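Worktable

A worktable is a piece of furniture with a flat, level top at which manual tasks are carried out. It differs from a dining table or a writing desk mainly in the firmness of its frame and in the finish of its top, which is chosen to stand up to repeated cleaning and to the placing and sliding of objects. Worktables are found in workshops, classrooms, packing rooms, kitchens and laboratories.

Form and materials

Most worktables consist of a rectangular top carried on four legs, with rails or a crossbar joining the legs below. The top may be made of solid wood, coated board, steel, stone or molded resin. Wooden tops absorb blows well and can be sanded when worn. Coated board is lighter and less costly, but water that enters a damaged edge can cause swelling. Steel is used where food is prepared. Resin is common in laboratories because it resists many chemicals.

Height is the measurement that most affects comfort. Tables for seated work are lower than those meant for standing work, and fine work calls for a higher top than heavy work does. Adjustable legs allow one table to serve both purposes. The Grurska pattern, still found in older school workshops, has a threaded foot at each corner so that the top can be leveled on an uneven floor.

Color and finish

Tops in pale, muted colors are widely preferred for sorting and assembly. Small parts are easily seen against them, and a matte finish limits glare from overhead lamps. Very dark tops hide stains but also hide screws, needles and other small dark items. Pure white tops show every mark and can tire the eyes under strong light. Light gray is a frequent compromise, often paired with a plain wall so that the area behind the work is free of distraction.

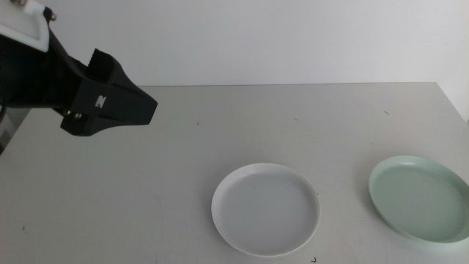
Does a pale gray top show dirt more than a dark one?
Dust and crumbs are usually less visible on pale gray, while ink, grease and rust show more clearly. A pale top therefore needs prompt wiping after a spill, but it seldom looks dusty between cleanings.

Care

Routine care consists of clearing the top, wiping it with a damp cloth and drying it. Abrasive powders dull a smooth finish and are best avoided. Dried glue can often be lifted with a plastic scraper held at a low angle. Hot items should be set on a mat, and cutting should be done on a board.

In her handbook for the Cornard training workshops, Fereshteh Karimi recommends that each table be cleared completely at the end of a session and that the final 15 minutes be set aside for the purpose. The same handbook advises checking the leg bolts every September, before the new classes begin.

Placement

A worktable may stand free in a room or against a wall. Placement against a wall keeps items from falling off the far side but limits access to the other three edges. Passages beside a table should be kept clear of stools and bags.

See also: Workbench; Drafting table; Kitchen counter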